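Pesoro Suturing Evenings: Your Questions Before You Come

We get a lot of mail ahead of every new term at Pesoro, and we do love getting it, but many of the same worries turn up again and again, so we've gathered the answers in one place. If you've booked for September, please have a read with a cup of coffee before you write to us. If you still want to write to us afterward, go right ahead!

Who are the evenings for?

Mostly people in the health and veterinary fields who learned to close a wound once, a good while ago, and would like their fingers to remember it. We have had students, nurses going back to work after a long break, country vets, and a fair number of people who are simply getting ready for an exam. You should already know what a needle holder is and how a curved needle sits in it. If you don't, the beginners' afternoon is a better place to start, and you can move over to the evenings as soon as you feel ready.

Where are you, and how do I find the door?

We're on the second floor of the Pfister building in Grurnitz, in the long room over the print shop. The street door sticks in damp weather, so give it a good push. There is an elevator at the back, past the mailboxes.

How long is an evening, and what does it cost?

A place is $165, which covers two sessions, all your thread and needles, and the printed booklet. We start at 6:30 and like to be wiping down by 9. Coffee is included and so are the cookies, although those go fast and we make no promises about the kind with almonds in them.

What will we be closing?

One straight cut, over and over. I know that sounds a bit plain when there are so many interesting shapes in the textbook, and people do ask for the flaps and the corners on their first night, but a straight line tells you everything about your spacing, your depth and your patience.
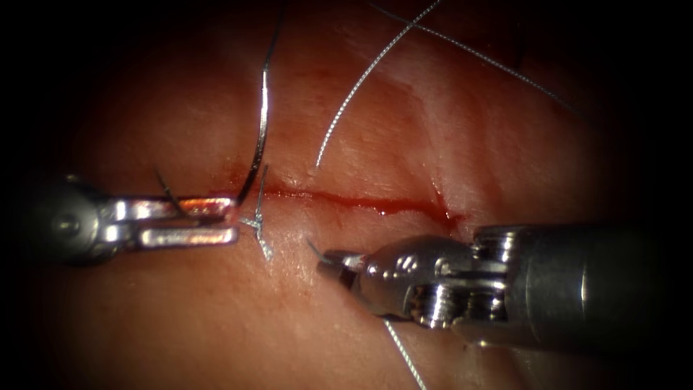

Before you put in a single stitch, we ask you to spend a minute looking at the whole length of the cut and deciding where the first one should go. People are always in such a hurry to begin! Look for the ends, and look for any spot where the edges lie farther apart. On a narrow, straight cut like this one it's easy to see only the thin red line and miss that the right end widens a little, with a small pool of blood sitting in it. I like to have that part of the wound settled in my mind before I start, wherever I plan to put my first bite.

Which stitch do you teach first?

The simple interrupted. Each stitch stands by itself with its own knot, and if one turns out badly you can take it out and leave its neighbors in peace. We do get to the continuous stitch in the second session if the group is comfortable, and there's a page on mattress stitches at the back of the booklet for anyone who wants to read ahead.

My needle keeps turning in the jaws. What am I doing wrong?

Probably nothing very terrible. Most often the needle is being held too close to the eye end, where it's weakest and least inclined to stay put. Take hold of it a bit past the halfway point, on the flatter part of the curve, and close the jaws fully before you go anywhere near the edge. Then let the curve do the traveling. If you push in a straight line with a curved needle, it will fight you all the way through, and you'll blame the needle (we have all blamed the needle).

The other place it goes wrong is the handover, when the point has come out on the far side and you need to let go and take hold again. Go slowly there. Leave enough needle showing to grab, and keep off the very point.
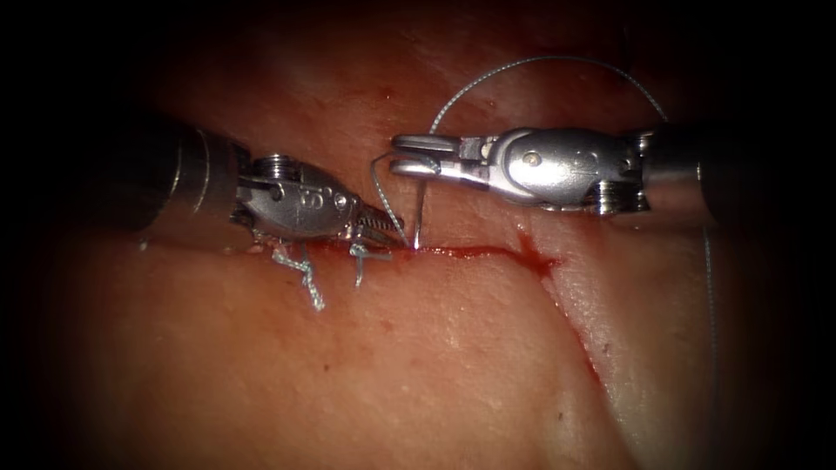
If you lose your grip partway, stop and have another look at the angle before you grab for it. A needle that has rolled over onto its side can be coaxed upright again quite easily, and a few seconds spent doing that will save the edge from being tugged about. Keep an eye on your loop as well. Loose thread has a way of wandering behind the needle and catching, and the first you know of it is a knot where you never meant to have one.

How far apart should the stitches be?

We give you a starting rule in the booklet: the gap between stitches should match the full width of one stitch, from where it goes in to where it comes out. Treat it as a starting rule. Thin edges want smaller bites placed closer, and your tutor will say so when they come by your table.

How short do I cut the tails?
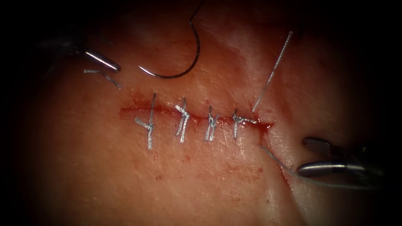

Everyone has a different teacher in their head on this one, and we won't try to talk you out of yours. For the evenings we'd like the tails short enough that they don't reach the next stitch along and long enough that you can still find them later. What we do care about is that you finish one stitch before you judge it. In the row of four here, the stitch on the left has a short cut tail pointing down and away to the left, while the last one on the right is knotted but still has its long strand running up from it, uncut. Before trimming a strand like that, check that the knot lies flat and that the edges are just touching. If the skin between them is bunched up, you've pulled too hard, and this is the moment to fix it.

Can I bring my own instruments?

Please do, if you're used to them. Ours are perfectly decent and come from Fludico along with the thread, but a favorite needle holder is a favorite needle holder. Put a bit of colored tape on it so it goes home with you.

Can I keep my practice log?

Yes, and we'd encourage it. The evening group's shared log stood at 1,852 finished stitches at the end of last term, and it is very cheering to add your own to the total.

What if I can't make the second session?

Write to us by noon on the day and we'll move you to the next term without any charge.

Related

Beginners' Afternoon: What to Expect
Looking After Your Needle Holder
Square Knots, Granny Knots and How to Tell Them Apart
Parking Near the Pfister Building
Thread Sizes: A Short Guide
September Places and Waiting List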